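Print this page | E-mail this page

Tidia Home Skills — Progress report to the Breathnach Fund, December

Work on the linen part of the course at Flellgate is going well. The fund gave us 2000 for this part and we have spent 1000, mainly on towels, bed covers and the padded board. Lessons take place in the bedroom, so that learners practice folding beside a real bed, with a pillow and a plaid bedspread.

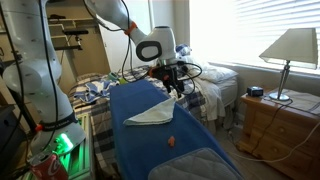
We begin with small towels. They are easy to hold, and a learner can finish one in a short time. The lesson sheet has six steps — the last one is new and was asked for by our partners in Demcombe. It teaches to look at the hem before folding and to put aside any towel with a mark.

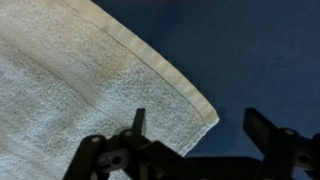 White terry towel with its stitched hem, on dark blue surface.

Corners are still the most difficult step. Many learners fold the towel well on one side and lose the line on the other, so we will give more time to this on Friday lessons. 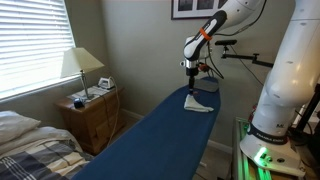
For the next period we ask to keep the same budget. We would like to buy 40 more towels and to add pillowcases to the lesson sheet.

Contact Tidia | © Tidia Home Skills | Back to top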